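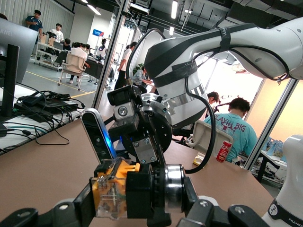
Figure 3. White robotic arm with a wrist-mounted camera module and gripper.

4. Return Terms and Order Completion

4.1 Sample and Coding

The sample consists of 123 independent online stores that sold housewares, small tools, or craft supplies during the study period. Each store was visited twice by the research team, and the text of its return terms was saved in full on both visits. Stores whose terms changed between visits were kept in the sample under the terms in force for the longer part of the period. Marketplaces and stores selling only digital goods were left out.

Return terms were coded on four points: the length of the return window, the party that pays return shipping, the condition in which goods must be received, and the form of the refund. Coding was carried out independently by Ada Bassi and Riaan Shezi. Disagreements were settled by Tiziana Costa, who had no access to the sales records at that stage. Most disagreements concerned the third point, where merchants use phrases such as "unused" and "in resalable condition" with no further definition.

Order data came from two checkout providers, Stomano and Rivby, under agreements that allowed the authors to see completed and abandoned carts by store and by week. No customer names or addresses were included. The two providers define an abandoned cart differently. Stomano closes a cart after a fixed period without activity, while Rivby closes it when the browser session ends. The Rivby records were therefore recoded to match the Stomano rule before the two sets were joined.

4.2 Placement of the Terms

Of the stores in the sample, 46 displayed the return window on the product page itself. The remainder placed it in a footer link, on a separate policy page, or in the order confirmation message only. Placement was stable across both visits in nearly all cases.

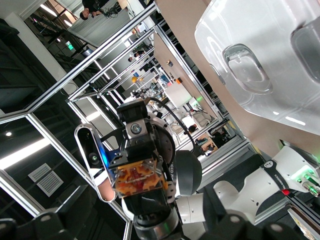 Stores that displayed the window on the product page had a lower share of abandoned carts than stores that did not, and the difference held within each product group. It was largest for housewares. The authors are cautious about reading this as an effect of placement alone. Merchants who display their terms early may also write clearer product text, answer messages sooner, or charge less for shipping, and the data do not separate these practices.

A smaller comparison was possible in Clakstead, where 9 stores belonging to the same merchant group, Mancuso, moved their terms to the product page in June. One of these stores closed soon afterward, leaving 8 for analysis. Abandonment fell in most of them over the following weeks. Return requests rose slightly in the same period, a result consistent with the earlier argument of Tapia and Crenshaw that visible terms encourage both purchase and return. The group also began a shipping promotion during those weeks, and the figures for Clakstead are reported separately in Section 5 for that reason.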